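A day at the Trustside open day
Posted December 5, 2021

I have been meaning to write up our October trip to the Trustside open day for weeks now, and a wet Sunday has finally given me the chance. Trustside, for anyone who hasn't come across them, fit heat pumps and insulation in older houses, and once a year they open their training centre and let anyone with an interest wander in. I'd go again tomorrow!
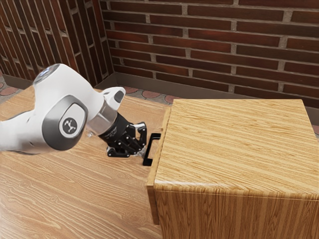
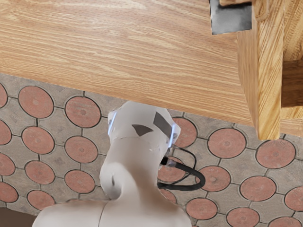 Simulated views: the robot arm by the cabinet, and the wooden surface and post.

We arrived just before ten and were given tea, a badge and a map that had the toilets in the wrong place. There were 18 of us in the morning group, mostly people with draughty houses and a few who do energy surveys for a living. Our guide was Thabiso Van der Merwe, who trained as a plumber, spent years on oil boilers and then moved over to heat pumps. He was a joy to listen to. He talks fast, draws on anything flat and will happily stop for a question in the middle of a sentence.

The first stop was the wall room. They have built sections of different house walls indoors, solid brick, stone, early cavity and timber frame, and each has a warm side and a chilled side. You put your hand on the bare brick, then on the same brick with wood fibre board fixed over it, and you understand straight away what all the leaflets have been going on about. I have read plenty on U-values over the years and none of it stuck like that did. The stone wall was the one I wanted to see (ours is stone, and damp at the north end), so I hung about there and made everybody wait. Thabiso's advice was to sort the gutters and the pointing before spending a penny on insulation, and to use lime for the pointing. The gutters are now done. The pointing will have to wait for spring.

After that came the plant room, with 2 heat pumps running side by side on identical sets of radiators. One was set up the way people tend to run a gas boiler, in hot bursts morning and evening, and the other was left ticking over at a low temperature all day. Both had meters on the wall and you could watch the readings as you talked. A man from Astach, who supply the controls, explained weather compensation better than I have ever heard it done - he compared it to easing off the pedal before a hill levels out - and then let us have a go at changing the heating curve ourselves. I made it worse. He put it back.

Lunch was soup and very good cheese rolls. I sat with a couple from the Ngcobo housing co-operative, who have 20 flats to bring up to standard and are doing the ventilation first. They had brought their drawings along and we went through them between the bowls. I learnt more about extract fans in half an hour than I expected to in my whole life, and I mean that kindly.

The afternoon was looser. Enex had a stall with a blower door set up in a small test house, and they ran it every half hour. With the fan going you walk round with a smoke pen and find the leaks: round the loft hatch, under the skirting, and a surprising amount through one light switch. I did the round twice. There was also a talk on hot water cylinders which I enjoyed, though the room was hot and the slides were hard to read from the back.

A few practical notes if you fancy going next year. Entry was free but you do need to book, and the morning tour fills up first. Parking is on a field 500 metres down the lane, so bring decent shoes. The wall room is chilly on one side, so a jumper helps as well. Take your energy bills and a rough floor plan if you have them, as the staff are very willing to sit down and look at them with you - I'd left mine on the kitchen table.

I'm hoping to do the two-day course on old walls in the new year, and I'll put my notes up here when I have.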